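Toy & Textile Care Help > Plush and Stuffed Toys > Clothes and accessories

Getting a knit sweater on and off a shaggy polar bear without wrecking either one

Posted by drastora_attic in July

Hi all! I have a white polar bear with really long shaggy fur, and I am completely in love with him. He has a red and white striped sweater that gets worn for winter and then packed away. My trouble is the changing. Every time the sweater goes on or comes off, the fur gets dragged the wrong way, little hairs catch in the knitting, and he ends up looking like he slept in a hedge. The neck is the worst part, because his head is so much wider than the opening!

I want to wash the sweater before it goes into the box this year, so it has to come off. Is there a trick to it? Feet first or head first? And can I wash it in the machine or is that asking for trouble? It measures 42 cm at the chest laid out flat and stretched a little, if that helps anybody.

He does look so good in it, which is why I keep putting him through this.
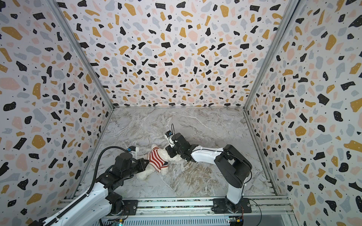

2 replies, best rated first

Slaoui_Stitches
Oh, I love this question! I dress and undress plush all the time and long pile is its own little sport. Feet first, nearly always. A bear's bottom half is squishy and will fold up small, and a stuffed head won't (the stuffing in a head is usually packed a lot tighter, and you have ears and eyes to worry about).

Lay him down on something smooth. A tabletop is great, a blanket is terrible, the fur grabs at it and the whole bear twists while you pull. Then go like this:

Loosen the hem all the way around first. Run a finger between the sweater and the fur, and if you feel hairs pulling, stop and tease them out with a wide comb or the blunt end of a crochet hook.

Get the front paws out one at a time. Push the paw back into the sleeve from the outside while you hold the cuff. Don't haul on the cuff! That is how cuffs go wavy and stay wavy.

Once both arms are free, gather the whole sweater up in your hands like you would a pair of tights, collar included, and ease it down over the hips. Squash the hips with one hand as it goes by. Legs together, toes pointing down, and off it comes.

If the neck really won't stretch over his middle, you'll have to go over the head after all. In that case slip a thin silk scarf or a plastic produce bag over his head and ears first. The knit slides right over it and the fur stays flat. I was so happy the first time I tried this, it took me 30 seconds and I had been fighting that bear all afternoon.

Going back on is the same thing in reverse, except smooth the fur downward with a damp hand before you start. With the sweater off, lay him on his back and give his tummy a good fluffing, all the flattened bits come up beautifully with a slicker brush (a soft one, the kind sold for kittens). Short strokes, starting at the tips. Keep clear of the eyes, since on a lot of bears they're only held by thread and a brush tooth will hook it.
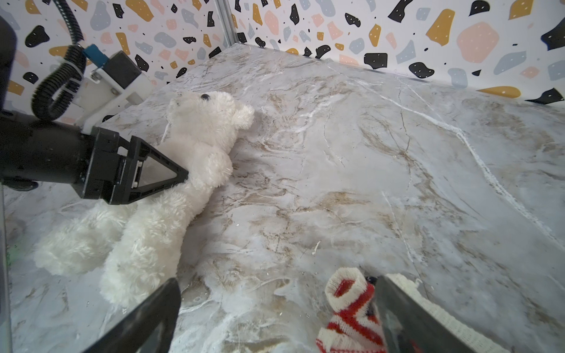

Mundwood Soft Toy Menders, Plush Care Team

Jasier
I can't match all that but I can help with the washing! Check what the yarn is before anything else. If it's wool, cool water in the sink and a wool soap, no rubbing, and press it in a towel afterward. If it's acrylic you can put it in a mesh bag and run it on gentle. I do mine at 30 degrees and never had a problem.

Red and white is the part that would make me nervous. Wet a cotton ball, hold it on a red stripe for a minute, and look at it. Any pink and you want cold water only, a color catcher sheet, and get it out of the water fast. Don't leave it sitting in a wet heap, that is when the red creeps into the white. I did that to a scarf and it was a pink scarf from then on (my niece was thrilled).

Dry it flat, patted into shape, with the collar folded how you want it to sit. Never on a hanger. Mine took a day and a half.

Oh and pull the loose fur off the knit before it gets wet! Once it's washed in, it felts and you will be picking at it forever. A strip of tape wrapped around your hand gets nearly all of it. Do the inside of the collar too, because that part rubs on the neck and collects the most fluff. 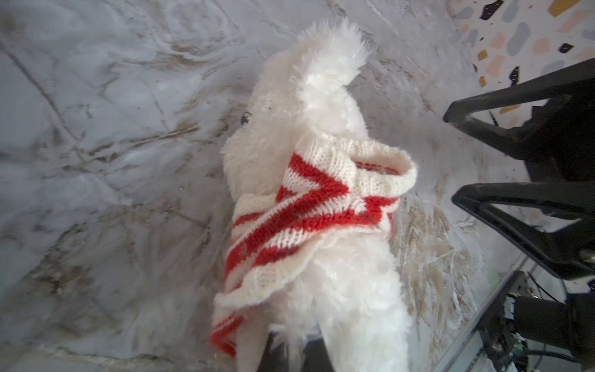
Then when it's all dry, box the bear and the sweater separately. I roll the sweater in tissue and tuck it in beside him, not on him, so the fur doesn't get pressed flat under the knitting all summer. Cotton pillowcase for the bear, no plastic. Post again when he's dressed for winter, I'd love to see him!

Was this page helpful? 105 people said yes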